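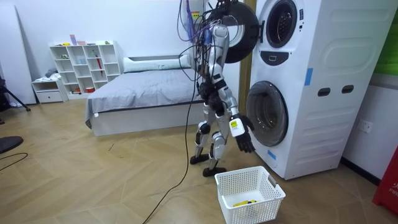

The bedroom with the washing machine, Unport open house.

The brochure for Unport calls it "a new waterfront neighborhood." I took the bus out to Drellness on a gray October morning to look at it, and the first thing to report is that the water is on the far side of the freight line. You can get to it. There is an underpass, with a puddle in it, and beyond that a gravel path and a fence. From the sales office you can see the cranes on the other bank if you stand near the coffee machine.

I go to a fair number of these open houses. I rent, I'm not rich, and I like to know what is being built for people like me before I read about how well it's selling. Unport is by Zavala, who also put up the long brick-look building at Sekberg, two stops back on the same bus. I'll come back to Sekberg.

The plan is for 74 apartments in the first building, all rentals. The studios start at $1,418 a month and the two-bedrooms go up to $2,386. Those figures are on a card you're handed at the door, and the card has an asterisk. The asterisk leads to a line on the back saying that parking, storage, trash service and the "community fee" are billed separately. I asked how much the community fee was. I was told it hadn't been finalized. I asked for a range and was offered a cookie.

The tour goes in small groups, shoes off or blue covers on. You walk through the kitchen, the living area, the bath and the bedroom, with a guide who has clearly said all of it many times. In fairness, she was pleasant and she didn't pretend to know things she didn't.

The kitchen is better than I expected. The drawers are deep and they close properly, and there's a real window over the sink. There is also very little counter. When the guide set down her folder and her phone, the prep space was more or less gone. "Most of our residents eat out a lot," she said. The building has no residents yet, so I suppose she meant the ones at Sekberg, where the nearest restaurant is a gas station.

Laundry is in the bedroom. Zavala calls this "laundry where your clothes live," and half my group nodded as if it made perfect sense. I can follow the logic. You undress there, the closet is there, why carry a basket down the hall. But I've lived with a washer on the other side of a thin wall, and I remember exactly when the spin cycle came on. Here there would be no wall at all. I asked about noise and was told the models being considered are very quiet. I asked about damp and was told the ventilation is "whole home." A man behind me asked what happens to a wood floor when a hose lets go, and the guide wrote his question down. I'd like to have seen something turned on. Nothing was running the whole time we were there, and a quiet machine that is switched off doesn't prove much.

The smallest unit on the floor plans is 36 square meters. (The plans are in meters, the brochure is in feet, and I leave you to decide why.) The drawings show a double bed, a desk, a sofa and a table for four. I'm fairly sure that table for four is drawn at something less than life size. Take a tape measure if you go. I did, and the gap between the bed wall and the closet door on the plan would not let me open the door all the way with my own very ordinary bed in place.

What I liked: the stairwell is going to have daylight in it, according to the plans, and there will be a bike room at street level with its own door. The guide gave me a straight answer on heating, too. It's included, it's written into the sample lease, and she showed me the paragraph. Ask to see the sample lease. They keep it under the desk and nobody in my group had been offered it.

On the way home I got off at Sekberg. It has been open long enough to show some wear, and I think that tells you more than the cookies do. The planters by the entrance had a good deal of gravel and one determined shrub. The "corner market" space had paper over the glass. On the other hand the lobby was clean, the elevator worked, and a woman coming in with groceries told me the place was fine, the rent had gone up twice, and the package room was a disgrace. I asked if she'd move to Unport. She said she hadn't heard of it.

Practical notes, if you want to see it for yourself. The open house runs from ten in the morning until four. Buses stop right outside but thin out badly after lunch, and the shelter has no bench. There's a restroom in the sales office. You'll be asked for an email address at the door, and you can say no, though they ask again on the way out. Bring the tape measure, and walk through the underpass before you sign up for any view.

I've put my name down for the mailing list, mostly to find out what the community fee is. So far I've had one message. It was about the water.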